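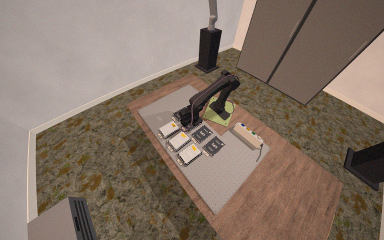

4.2 Edge wells and the case for discarding them

Search this journal Enter keywords Go

It is often claimed that the outer wells of a plate dry out faster than the inner ones and should be left out of any soil enzyme assay. We are not convinced. The claim is usually traced to Stanciu, whose test used one soil and one incubator, and it has been repeated since with more confidence than the data allow.

We ran 265 samples from the Roneck and Dornitz plots, each in an outer and an inner position. Wells held 200 µl and were read after 19 hours in the dark. If drying mattered as much as reported, the outer wells should have read high across the board. They did so in the sandy soils and hardly at all in the clays – a pattern that points to uneven settling of the slurry at least as much as to water loss. Lids were left on throughout, a detail many earlier papers do not give.

Figure 3. Multi-well plates, each seated in its own holder.
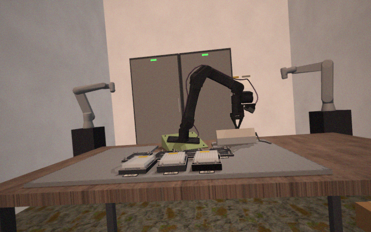
Revier objects that settling and drying cannot be told apart by end-point readings, and that only weighing the plates would settle the matter. We accept the first point. The second assumes that weight loss is spread evenly over a plate, and we know of no reason to believe it.

Until someone shows otherwise, we see little sense in giving up the outer wells of every plate to guard against an effect that may belong to one kind of soil.

Shares 19 Comments 2

Zhuoran Luo
Did you shake before reading? With sand that would change everything.

plotwise
We threw out edge wells for years on the strength of that one paper. Would like to see the clay data in full.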